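Hallow Surf Hire and Repair: Frequently Asked Questions

The answers below apply to all boards, wetsuits and accessories hired or repaired through Hallow. Customers with a question that is not covered should write to the hire desk before making a booking.

Hiring a board

Who may hire a board?
Any person aged 16 or over may hire in their own name. Younger surfers may use our equipment if a parent or guardian signs the hire form and remains on the beach for the whole session.

How do I choose the right size?
The booking form asks for your height, weight and surfing experience. Staff use these details to set aside a suitable board, and you are welcome to change it on arrival if another of the same class is free. Beginners are normally given a soft-top longboard. Shortboards are hired only to customers who can already paddle out and turn without help.

Can I try more than one board in a day?
Yes. A full-day hire includes one exchange at no charge. Further exchanges are possible but are charged at the hourly rate.

What does the hire fee include?
Each board is supplied with fins and a leash fitted. Wax is available at the counter. Wetsuits, boots and gloves are hired separately and must be returned rinsed.

Is a deposit required?
A card deposit is held for every hire and released once the board has been checked. The deposit for performance boards, including the Gritholm and Szénási ranges, is higher than for soft-tops and is shown on the form before you pay.

When must equipment be returned?
Day hires must be back by 5.30 p.m. Boards returned after that time are charged as a second day. The desk is closed on Monday from November until the end of March, and weekly hires due on that day may be returned the following morning.

What happens if sea conditions are unsafe?
If the beach is closed by the lifeguards, your booking will be moved to another date or refunded in full. Small or poor surf is not grounds for a refund – conditions vary, and we cannot promise waves.

Damage and repairs

What counts as damage?
Light pressure marks on the deck are treated as ordinary wear. Cracks, punctures, broken fin boxes, snapped noses and open seams are treated as damage and must be reported when the board is handed in. Please do not continue to surf a board that is taking on water.

How much will I be charged?
Minor dings on hired boards are charged at a flat rate, which is displayed at the counter. Larger repairs are priced by our workshop manager, Adelmo Sartori, and you will be given the figure in writing. The charge for any one board will not exceed its listed replacement value.

Do you repair boards that belong to customers?
Yes. The workshop accepts both polyester and epoxy boards. Please remove the leash and fins, and clean off all wax, before bringing the board in. Boards must be dry; a board that has let in water may need to be stored for several days before work can start.

How long does a repair take?
Most small repairs are ready within a week. From May to September the workshop is busier and a longer wait should be expected. You will receive a message when the board is ready, and boards not collected within 28 days are subject to a storage fee.

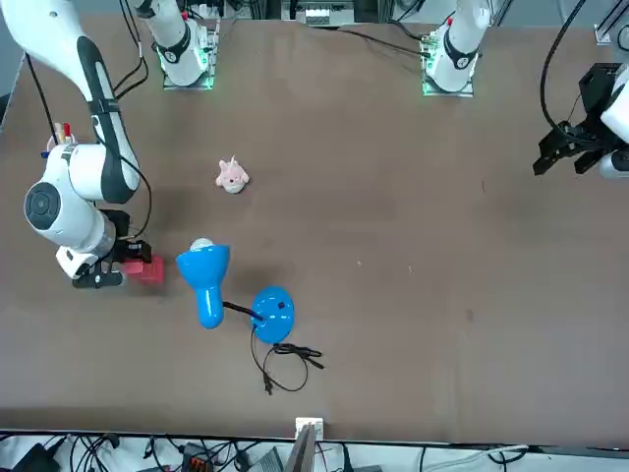

Membership and lessons

What are the benefits of membership?
Annual membership costs £178 and includes unlimited weekday soft-top hire, reduced workshop rates and use of the changing rooms. Junior membership costs £108. Both run for 12 months from the date of joining.

Can I store my own board with you?
Rack storage is offered to members at our Trenton Road site. There is currently a waiting list. Stored boards are insured up to a value of £2,000 each, provided that the board has been entered on the storage register.

Who teaches the lessons?
Lessons are led by qualified instructors under the direction of Ubaldo Bianchini, head of coaching. Groups have no more than eight pupils to one instructor. All pupils must be able to swim 50 metres in open water.

How do I cancel a lesson?
Please give at least 48 hours' notice by email, quoting your booking number. Lessons cancelled with less notice are not refunded, although your place may be passed to another person of a similar standard.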